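ミルニク詩編注解

『ミルニク詩編注解』(ミルニクしへんちゅうかい、英: The Mirnik Commentary on the Psalms)は、旧約聖書「詩編」の全編を対象とする注解書である。全4巻、総ページ数は1,704。主編者はエイルリス・マドックス(Eirlys Maddocks)、版元はウィン社(Wynne)。日本語版は石田昇(Noboru Ishida)の監訳による。学術的注解と典礼上の用法の記述を同じ紙面に置く構成をとり、表題の「ミルニク」は、編集会議が開かれた地名に由来する。略号はMCP。

目次
概要
成立の経緯
構成
本文と番号の扱い
表題と音楽用語
翻訳
改訂と電子版
評価
関連項目

概要

本書は詩編の各編について、私訳、本文批評、形式と構造、語釈、受容史、典礼での使用の順に記述する。底本にはマソラ本文を用い、七十人訳、ペシッタ、ウルガタおよび死海写本の異読を必要に応じて参照する。ヘブライ語およびギリシア語の引用は原綴で示され、初出箇所に限り翻字が付される。

読者としては神学校の上級課程の学生、説教者、典礼担当者が想定されている。このため語学的な議論は本文より小さい活字で組まれ、読み飛ばしても論旨を追えるようになっている。ただし第3巻以降では小活字部分の分量が増え、受容史の記述がそちらに移された編もある。

成立の経緯

企画は、マドックスが担当していた詩編講読の講義録の出版計画に始まる。当初は一巻本の予定であったが、典礼史の部分を独立した記述として加えることになり、アヤナ・タミル(Ayana Tamiru)が共同編者に加わった。タミルはエチオピア正教会の詩編書(ダーウィト)における朗唱区分を専門とし、各編末尾の「典礼」の欄のうち東方諸教会に関する部分を執筆している。

編集会議はミルニクで開かれ、執筆要領、略号表、参照番号の方式がここで定められた。要領では、特定教派の教理的立場を前提とする解釈を語釈欄に書かないこと、そうした解釈は受容史欄で出典を明示して扱うことが求められている。この原則は第1巻の凡例に全文が収録されている。

第2巻の編集中に、索引と校閲の責任者としてエイルリス・パンフリー(Eirlys Pumphrey)が任命された。主編者と名が同じであるため、書誌では姓を省略しないのが通例である。図書館目録の一部には両者を混同した記載が残っており、第2巻の索引がマドックスの著作として登録されている場合がある。

構成

ヘブライ語聖書の詩編は、頌栄を区切りとして五つの巻に分けられる。本書の巻構成は基本的にこの区分に従うが、伝統的な第三巻と第四巻を一冊にまとめているため、巻数は一致しない。

第1巻 総説、詩編第一巻
第2巻 詩編第二巻
第3巻 詩編第三巻および第四巻
第4巻 詩編第五巻、付録、総索引

総説は、詩編集の編集過程、ヘブライ詩の並行法、類型論の研究史、ユダヤ教およびキリスト教における使用の概観から成る。類型論については、ヘルマン・グンケルによる分類を出発点としつつ、個々の詩をひとつの類型に割り当てることには慎重な立場をとる。嘆きから感謝へ移行する詩について、祭司による救いの託宣が間に置かれたとする説は紹介されるが、本文中に託宣そのものが残らない例が多いとして採用を保留している。

並行法の節では、同義的、対立的、総合的という伝統的な三分法がまず説明される。編者は総合的並行法を、他の二つに該当しないものを集めた残余の区分とみなし、語釈欄ではこの語を使わない。代わりに「後行が前行を補う」「後行が前行の理由を示す」など、行どうしの関係を個別に記述している。

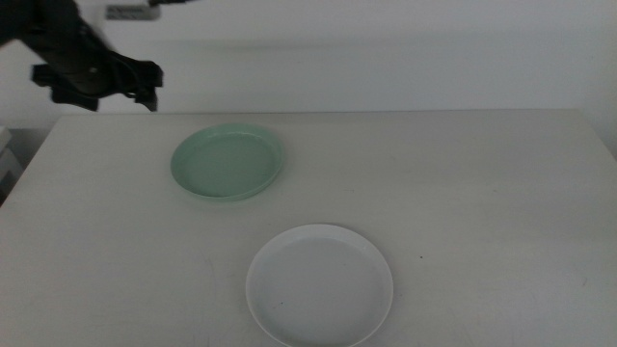
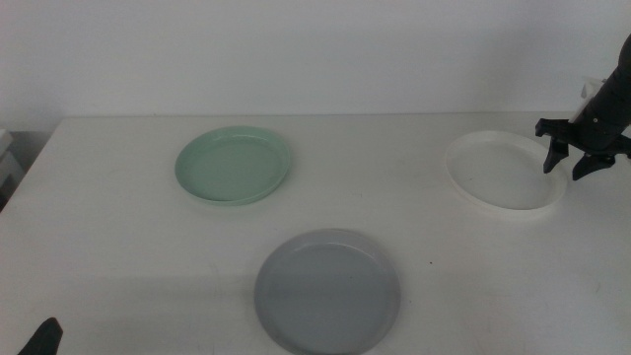

本文と番号の扱い

詩編の番号は、マソラ本文と七十人訳とで異なる。七十人訳はマソラ本文の第9編と第10編を一編として数えるため、以後の大部分で番号がひとつずつずれる。さらに第114編と第115編の結合、第116編および第147編の分割があり、第148編以降は再び一致する。本書はマソラ本文の番号を見出しに用い、七十人訳の番号を丸括弧で併記する。

節番号については、表題を第1節に数えるヘブライ語聖書の方式を採る。表題を節に数えない近代語訳とは一節ないし二節の差が生じることがあるため、第4巻の付録に対照表が設けられている。日本語の訳書では、聖書協会共同訳および新共同訳がヘブライ語聖書の節番号に従うのに対し、新改訳は表題を節に数えない。

第9編と第10編については、両編にまたがるアルファベット詩の痕跡を根拠に、本来は一編であったとする見解が支持される。注解は両編を連続して扱い、欠けている文字の位置に関する復元案を並べて示すが、私訳そのものは伝承本文のまま作成されている。

異読の採否は、本文批評欄の冒頭に記号で示される。底本から離れる場合は二重の短剣符、離れないが異読を有力とみなす場合は単独の短剣符が付く。母音符号のみの変更には記号を付さず、語釈欄で言及するにとどめる。この扱いは巻によって徹底されておらず、第2巻の前半には母音の変更に短剣符を付した箇所がある。

表題と音楽用語

表題に現れる語の多くは意味が確定していない。本書は「セラ」「ミクタム」「マスキール」などを訳さずに音写し、第1巻の総説で主要な説をまとめて論じる。「セラ」については、間奏の指示、声を高める指示、頌栄の挿入箇所の指示とする各説が挙げられるが、結論は示されない。

人名を伴う前置詞「レ」は、著者を示すほか、献呈、帰属、主題を示すこともあり得る。私訳では「ダビデの」と訳し、いずれの解釈にも開いた形をとる。ダビデの生涯の出来事に言及する表題は後代の付加とみなされるが、それ自体が初期の受容を示す資料であるとして、受容史欄の最初に置かれる。コラの子らおよびアサフに帰される詩群は、各群の冒頭に短い導入が付され、神殿の詠唱者集団との関係が論じられる。

「都に上る歌」と題される一群については、巡礼歌説、捕囚からの帰還に関連づける説、神殿の階段に関連づける説が比較されている。編者は、個々の詩の由来と、それらが一群として配列された目的とを区別すべきであるとし、配列の段階については巡礼歌説をとる。

翻訳

日本語版はヴェダル書房(Vedar)から刊行された。監訳者の石田は、英語の私訳を重訳することを避け、ヘブライ語から改めて訳文を作成した。このため語釈欄の見出し語は日本語版独自のものとなり、原著の見出しとの対応は欄外の参照番号で示される。参照番号は全巻で通し番号となっており、各版に共通する。

神名の四文字は、原著では子音のみの翻字で表記されるが、日本語版では「主」とし、ゴシック体で区別する。「ヘセド」は原著では文脈にかかわらず同一の語で訳されている。日本語版は「慈しみ」を基本とし、契約への言及が明らかな箇所に限って「誠実」を用いた。訳し分けの一覧は日本語版第1巻の巻末にある。

ウルドゥー語への抄訳も行われ、フマイラ・ゴンダル(Humaira Gondal)が担当した。抄訳は総説と、ザブールに関する補論を収める。補論は、ダーウードに与えられた啓典とされるザブールと詩編との関係を扱うもので、クルアーン第21章105節と詩編第37編29節の表現の近さが主な論点となっている。ゴンダルは訳注において、原著が古典的なタフスィールの引用を英訳のみに依拠している点を指摘し、アラビア語原文から引用を補った。

改訂と電子版

原著の改訂版は10月に第1巻から順次刊行された。改訂では死海写本に関する記述が増補され、洞穴写本の詩編における配列の相違が各編の本文批評欄に加えられた。版面の変更により初版とはページがずれるため、引用には参照番号の使用が推奨されている。

電子版はザルタリ(Zaltari)を通じて提供される。総索引の見出し語は739で、電子版では各見出しから該当箇所へ移動できる。ヘブライ語の検索は子音のみを対象とし、母音符号とアクセント記号は無視される。日本語版の電子化は2026年4月1日に公開された総説部分に限られ、注解本体は含まれない。

評価

書評では、典礼欄の情報量と参照番号の一貫性が肯定的に取り上げられた。特に、エチオピア正教会およびシリア系諸教会の朗唱区分を各編ごとに記載した点は、類書に乏しい特徴とされる。予約購読は1,000部を超え、第4巻の付録は後に別冊としても販売された。

批判としては、巻ごとの記述の不均衡が挙げられる。第2巻では王の詩に関する受容史が詳細である一方、同じ巻に含まれる個人の嘆きの詩の扱いは簡略である。また、編をまたぐ配列上の関連、いわゆる正典的形成に関する議論が総説に集中し、個別の注解に十分反映されていないとの指摘がある。マドックスは改訂版の序文でこれを認め、隣接する詩の間に共通する語彙の一覧を第3巻に追加した。

ユダヤ教側の受容史については、ラシおよびイブン・エズラの引用が中心であり、ミドラシュ・テヒリームの利用が限定的であるとされる。改訂版でもこの部分の変更は小さい。

関連項目

詩編
ザブール
七十人訳聖書
並行法
都に上る歌
ミドラシュ・テヒリーム
ダーウード(イスラームの預言者)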